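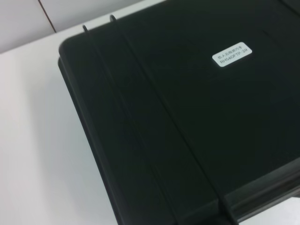 A dark hard case with its printed label on the lid, and with it my workshop obsession: storage!

Hard cases: how to keep them tidy, clean and easy to find
Posted 4/28/19

I love a hard plastic case. They stack, they shrug off dust, and they look after the awkward things that never sit well in a drawer. A few habits make them even better.

Label the lid, and keep it small. A white label on a dark lid shows up from right across the room. Two lines are plenty — what it is, then the model number, so you can order spares without opening anything. Wipe the spot with a drop of washing-up liquid on a damp cloth and let it dry before you stick the label down, or it will curl by December.

Clean the grooves with an old toothbrush. Moulded ridges collect sawdust like nothing else! Do the rim where the lid meets the base as well.
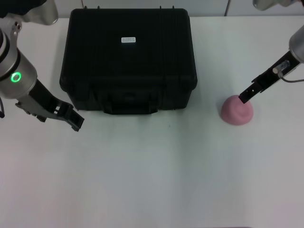
Closed up on the white table, handle to the front.

Always shelve a case with the handle facing you. I have 6 on my Vollero shelves and can pull any of them out one-handed (the bottom one takes a bit of a tug, I admit).

Check the latches before you lift. Give each one a press, then tip the case slightly and listen for anything sliding about. If it rattles, tuck in an offcut of foam or a folded tea towel and try again.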